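Unit 4: Work Surfaces and Containers in Small-Parts Sorting

A sorting station has a source container, a clear working area and a destination container. In this unit the source is a shallow tray and the destination is a deep bin. A low rim keeps parts within reach; tall sides prevent spillover when the bin is moved.

Place the tray at the left end of the table and the bin at the right. Keep the middle of the surface clear. A matte top is preferred, as gloss finishes throw reflections that hide small clear parts. Floor lines mark the walkway and must stay visible from the station.

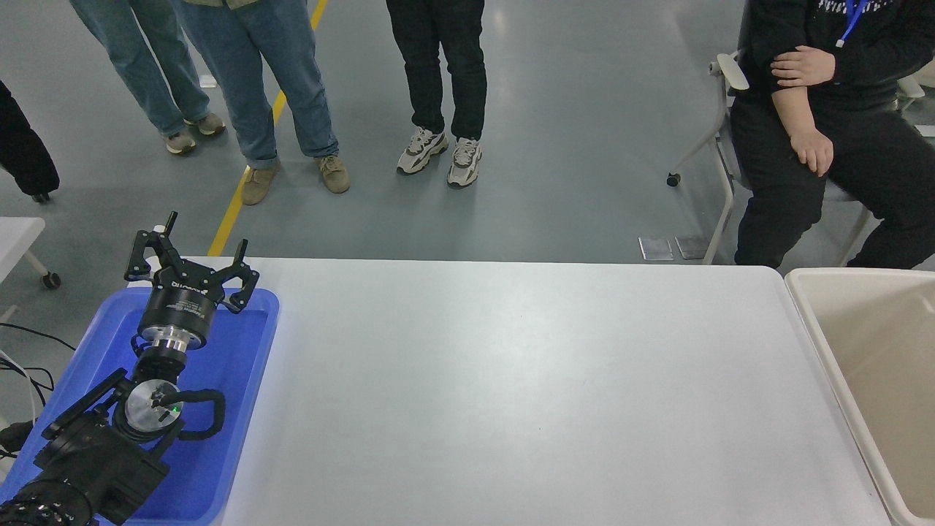

Ayten Coşkun objects that a left-to-right layout slows down left-handed sorters, and that the Trivero course lets each person choose a side before the first run. Her point is accepted for single stations. For stations in a row, direction must be uniform, or bins from neighboring tables end up side by side and get mixed.

Bin capacity: the Visser worksheet assumes 3000 parts per bin. Replace the bin at the fill line, before the count is reached if parts are irregular.

Tray depth: parts should lie in one layer. If they overlap, split the batch.

Exercise: draw a layout for 7 stations sharing one walkway. Show tray, bin and direction of flow for each. Reading for next session: Zorkia handout, page 24.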